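Mail Ballot Rejection and Voter Notice in Moncrieff County
Student project report, Department of Public Affairs, Oletti College
Submitted Jun 9, 2021

1. Purpose
The project examined how voters in Moncrieff County are told that a mail ballot has been set aside, and whether the notice reaches them in time to correct the fault. State law allows a voter to cure a missing or mismatched signature within a fixed period after the election. The report does not consider whether that period should be changed.

2. Sources
The county clerk supplied a log of 1581 ballots that were set aside at first review. Names and street addresses were removed before the log was released. The project group drew a sample of 1000 entries and coded each by reason, date of notice and final outcome. Entries were recorded in Skedus, the scheduling and records program licensed by the college. A short questionnaire was also mailed to precinct clerks, and 70 replies were received.

3. Findings
Missing signatures were the most common reason for a ballot to be set aside. Of the sampled entries, 104 carried no date of notice at all. The log does not show whether a letter was sent in these cases and the date left blank, or whether no letter was sent. Clerks who replied to the questionnaire described differing practices. Several telephoned the voter first, while others relied on the mailed letter alone.

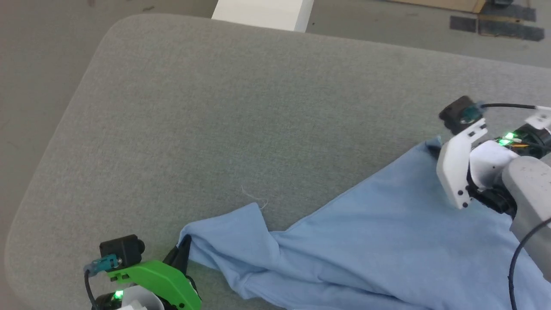
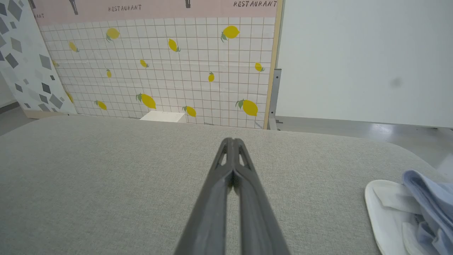
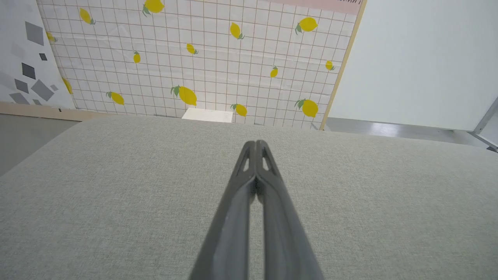

4. Limitations
The log covers a single general election and a single county. Signature review was carried out by more than one team, and the reason codes were not applied in the same way by each. Replies from the smaller precincts were few.

5. Recommendations
The county should require a date of notice before an entry can be closed. The cure letter should state the deadline in its first paragraph and give a telephone number that is answered during business hours. A revised letter, prepared with the Plenidance plain language guide, is attached as Appendix B. The clerk's office has asked to receive comments on the draft by the end of August.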